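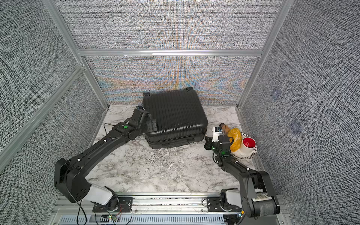 **Case and floor check, bay 18, Bunduna lost luggage store**
Checked by: Yi-an Shim
Seen by: Lachlan Ritchie (items 6 to 9 only, had to go)
Tag no. 3808

Bit of a rush, van due at 4. Comments as I went.

- [x] 1. Shell, outside. Black hard case, ribbed. No cracks that I could find. Scuff by one wheel, old I think.
- [x] 2. Wheels. All turn. One stiff, bit of grit, picked it out with a pen.
- [x] 3. Handle. Recessed one OK. Pull-out handle sticks half way, needs two goes. Put on the label pls.
- [ ] 4. Lock. Not tested, no code on the sheet. Hélder to ring Findiver desk.
- [x] 5. Seam between the halves. Closes flush, ran a thumb round it.
- [ ] 6. Floor clear of bits. NO. White flecks and shreds all over the marble-pattern floor. Slip risk and they get in the wheels. Sweep before anything else comes in.

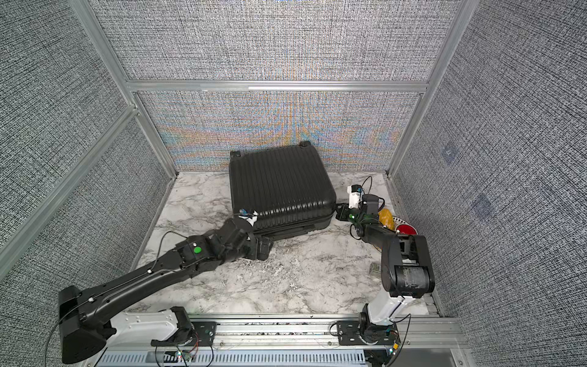 *Item 6. Flecks on the floor, case at the back.*

- [x] 7. Walls and fabric panels. Fixed tight, no loose corners. Pressed along the bottom, nothing gives.
- [x] 8. Metal rails and crossbar. No sharp ends. Wiped down.
- [ ] 9. Crockery. White plates with the speckled rims, stacked on the floor in the right hand corner. Cup on top. Not a place for plates, someone will put a foot in them. Shelf or crate.
- [ ] 10. Food. Bread roll with the plates. Bin it if it's real, didnt stop to check. Same with the yellow doughnut thing, feels like sponge to me.
- [x] 11. Lighting. Fine.
- [x] 12. Case lying flat, not stood on end. Yes. Keep it that way, the last one (tag 3054) went over and took a chunk out of the skirting.

**To do**

- Sweep bay 18, then damp cloth. Nam-gil
- Crate for plates and cup, there's a spare in 19
- Lock code, chase Findiver. Hélder
- Reprint label with handle note, old one says "no faults" wich is wrong

Result: PASS for the case apart from lock. FAIL for the floor till swept.

Lachlan says the fail should be an advisory. Left it as a fail, Woo-jin can change it if he wants, it's his form.

Recheck in November with the rest of the row.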